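Preparation Room Notebook, Clurance Food Workroom, Eltness
Entry 31
23 May 2023
Subject: Lirkel citrus series, counter arrangement and care of the bamboo board

Carried over from the previous entry: the question of where the fruit is kept while the counter is in use. The last page left this open, and the supply shelf has since been rearranged, so the old note about the wire basket no longer applies. The basket has gone to the cold store and should be left there.

The arrangement adopted for the Lirkel work is as follows. The large board lies flat on the stone counter, long side toward the person working. Whole fruit is kept at the left, toward the back. Glassware is kept at the right, also toward the back, and the middle of the board is left for whatever is being handled. The metal cup has no fixed place of its own. It may stand on the board or on the stone, provided that it does not come to rest against the fruit.

The curtain hangs behind the counter and its lower part comes close to the work. It is a plain light gray cloth and takes a stain readily. Juice on the cloth was recorded in the December pages and took two washes to remove. Colleagues are asked to cut fruit well forward on the board and to wipe the stone behind it before leaving, including the part that is not easily seen from the front.

The speckled stone presents a separate difficulty. Crumbs, small seeds and bits of pith disappear against the flecks, and a counter that looks clean at arm's length is sometimes found gritty to the hand. It should be wiped by touch, with the flat of a damp cloth, from the back edge forward.
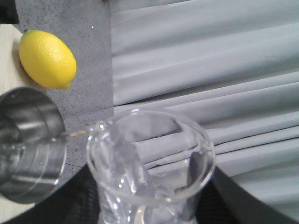

A reply written in against the draft of this page asks whether the fruit needs a fixed place at all. In the writer's view a lemon will find its own position on any counter, and the time spent returning it to a corner would be better spent on rinsing the cup, which in the same writer's experience is put away with a film inside it more often than anyone records. The reply goes on to propose that the fruit be kept in a bowl on the shelf and brought down one at a time.

The proposal has been considered. A bowl was tried during the earlier part of the series and was given up for reasons of space; it occupied the shelf wanted for the sieves, and fruit left at the bottom was overlooked until it had softened. One lemon at a time on the board is sufficient for the present work. The remark concerning the cup is accepted without reservation and is dealt with further down.

Selection of fruit. Lemons for the series are taken from the weekly Farahani delivery. The following are to be set aside for general kitchen use and not entered in the series: fruit with a green shoulder, fruit with soft places near the stem end, and fruit that feels light for its size. A coarse, pitted peel is no objection. The coarse-skinned fruit in the current crate has given good zest, though the pith is thick and the yield of juice lower than was hoped.

Fruit is to be washed in cool water and dried with a clean towel before it goes on the board. It was the practice here to wash it after zesting, and the earlier pages should be read with that in mind. Any zest figure entered before the change ought not to be compared with the current ones. A line has been ruled in the results book at the point where the practice changed.

Fruit should be brought to room temperature before juicing. It is taken from the cold store at the start of the morning and not returned once it has been on the counter. Any whole lemon remaining at the end of the day goes to the general kitchen.
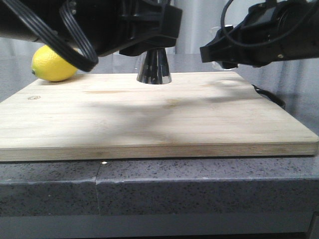
Helene Marchbank
Senior Technician, Preparation Room

The metalware. Steel and chromed pieces are to be rinsed in hot water directly after they have held juice, washed with a soft cloth, and dried by hand. Leaving them to drain produces spots, and the spots are then polished away with whatever is nearest, including on one occasion the rough side of a sponge. Polished surfaces mark easily. A scratched interior holds residue and will have to be withdrawn from the series, and the budget for replacements this year has been spent.

To answer the point raised in the reply: the film inside the cup is most likely detergent. The bottle by the sink is the concentrated kind and a very small amount is enough. The measure that used to hang beside it has been missing for several weeks. Until another is found, please use the cap, filled no higher than the first ring. Two rinses are required after washing. The second should be done with fresh water and not in the same basin.

The board. Bamboo is a hard and agreeable surface but it does not forgive soaking. It is not to be left in the sink, nor stood on end in water while other things are washed. Both faces are wiped with a damp cloth and dried at once, whether or not both were used. Drying one face only is thought to be what cupped the former board, now serving as a shelf in the store. Oil is applied every four weeks, rubbed in along the grain and left overnight, with the surplus removed in the morning before any food is brought near it.

Lemon juice lightens the wood where it is allowed to stand. The effect is slight and of no consequence to the work, but it does raise the grain, and a raised grain collects pulp. Where roughness can be felt, a light rub with fine paper followed by oil has been found satisfactory. Please note it here when this is done. The last two occasions were recorded only on a slip of paper, and the slip was thrown out with the delivery notes.

No onion, garlic or strong cheese is to be cut on this board at any time. A second board is kept for those purposes on the lower rack and is marked with a notch in one corner.
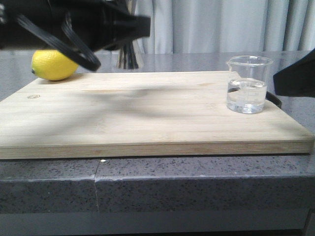

The rule applies to staff lunches as much as to the series. A faint smell of onion was reported at the start of the month and the board was cleaned with coarse salt and half a lemon, which answered well enough, although the half lemon ought to have come from the general kitchen and was taken instead from the counted fruit. The crate total for that week is short by one for this reason and has been corrected in the book.

Glassware. Clear glass is difficult to make out against pale cloth, particularly in the morning when the light comes through. Anyone reaching across the board should look for the glass first. The right-hand back corner was chosen so that it is always in one region of the counter and the hand learns to avoid it. It should not be placed near the front edge, even briefly, and should not be used to weigh down papers.

Juice is read in the glass at eye level with the vessel resting on a flat surface. Readings taken with the glass held up in the hand have been appearing in the book and will be struck out where they can be identified. Pulp is strained before reading. Seeds are counted only when the sheet calls for it.

Outstanding matters:

A new measure for the detergent.

Labels for the lower rack, where the tape has lifted.

The tap washer, reported again. It drips at night and the basin is full by morning.

The Lirkel result sheets are to be copied out in ink before the end of the series. Pencil entries are smudging where the pages have been turned with damp hands, and several of the peel weights can now be read two ways. These will be repeated with fruit from the next crate.

Board oiled at close of work and left on the rack, both faces clear.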